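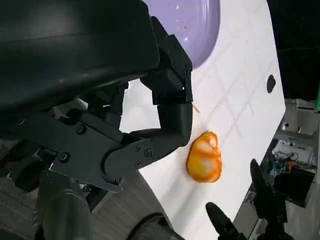
Peeled mandarin on the white table, lavender bowl behind.

Stitstead Kitchen Basics, handout 2: Citrus

Welcome back, everyone! We're spending this session on peeling, and I do mean the whole session, so please don't rush. Start at the stem end with your thumb, and go gently (a torn segment will drip all over your sleeve).

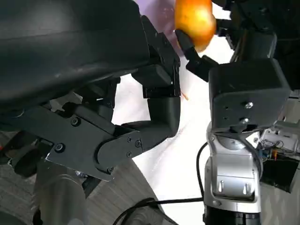

Some white pith will cling, and I leave most of mine on, though you can pull off the longer strings if they bother you. Scraps go in a bowl. Reading for next time: page 134.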